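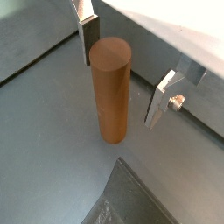 Brown cylinder, upright on the grey-blue work surface.

Test pieces, Britdale workshop: cylinders

The pages in this section record the plain shapes kept in the Meltura store: cylinders, blocks, cones and rings. Cylinders come first as they are asked for most often. Entries were compiled by Jucélia Bittencourt in March and follow the shelf order, with the Dakutdale pieces listed on their own page.

Piece 219. Straight-sided, flat top, matte reddish-brown finish. The side shows faint vertical streaks and a few pale specks low down; a lighter band crosses the top face. Marks of this kind are noted on the card but do not take a piece out of use.

The store number is held on the card only. Nothing is written or stuck on the piece, as labels lift at the corners and alter the grip. Tall, narrow pieces are stored on end in the divided trays, 30 to a tray, and are returned to the same slot after use. 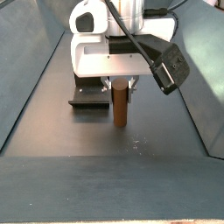 Trays are lined with felt, changed when it starts to shed. Wipe each piece with a dry cloth before it goes back. No polish, no oil - both change the surface, and the older Meireles set was lost that way.

Cylinders are checked for straightness by rolling on the flat plate in the back room. Any that wander go to tray 466 and are not lent out until they have been looked at again.

Requests: quote the piece number and the page number (this page is 2116). Blocks follow on the next page.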